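25/07/2022
Published by Skavosari Touring Documentation

Section 4. Preparing the Motorcycle for an Extended Journey

This section applies to riders who have fitted the Picard pannier frame as set out in Section 3. Complete the steps in the order given. Allow one full day for the work and carry out the trial ride in 4.3 before the date of departure.

4.1 Loading the panniers

1. Park the motorcycle on level ground and place it on the center stand.

2. Weigh each pannier separately. The two sides must not differ by more than 19 ounces. If they do, move small items from one side to the other and weigh both again.

3. Place tools, spare tubes and other heavy items at the bottom of each pannier, on the side nearest the wheel.

4. Place rain clothing at the top of the left pannier, where it can be reached from the roadside.

5. Close the lids and turn both latches until they click. Pull upward on each lid to check that it holds.

CAUTION: Do not hang bags, bottles or footwear from the outside of the frame. Loose items may reach the rear wheel or the chain.

NOTE: Riders carrying a passenger should repeat step 2 with the passenger's belongings packed. A load that was even for one person is seldom even for two.

4.2 Adjusting the suspension and tires

1. Find the rear preload adjuster. On most models it is a stepped collar below the spring; on some it is a hand wheel behind the side cover.

2. With the panniers loaded and the rider seated, have a second person measure from the rear axle to the marked point on the tail. Write the figure on the card supplied (form 1781).

3. Turn the adjuster one step at a time until the measurement falls within the range printed in the motorcycle owner's handbook.
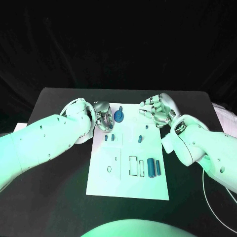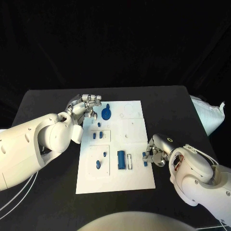
4. Set tire pressures to the handbook figure for a full load. Check them when the tires are cold -- that is, before riding and out of direct sun.

5. Check the headlight aim against a wall. A loaded rear end raises the beam and may dazzle oncoming drivers.

CAUTION: Never exceed the maximum pressure molded into the tire sidewall, whatever load is carried.

4.3 Trial ride

1. Ride the loaded motorcycle for 30 miles on roads that include turns, hills and at least one rough surface.

2. Stop after the first 17 miles. Check the four frame bolts with the wrench supplied and tighten any that have moved.

3. At the end of the ride, check the bolts again. If any bolt has moved a second time, remove it, clean the threads and refit it as described in Section 3.

4. Note any weave or shake in the handlebars. If either was felt, return to 4.1, step 2.

NOTE: The Multov strap set may stretch during first use. Retighten the straps at every fuel stop on the first day.

4.4 Papers and spares

Carry the registration, insurance certificate and license in a waterproof sleeve on the person, with copies in the right pannier. Riders crossing a border should confirm entry rules for the vehicle as well as for themselves. Routes through high passes should be checked again if travel is planned after September -- some close early.

Related items
Section 3: Fitting the Picard Pannier Frame
Section 5: Daily Checks on the Road
Multov Strap Set: Care and Replacement
Itau Tank Bag: Fitting Notes

Contact Skavosari Touring | Copyright Skavosari Touring, all rights reserved | Back to top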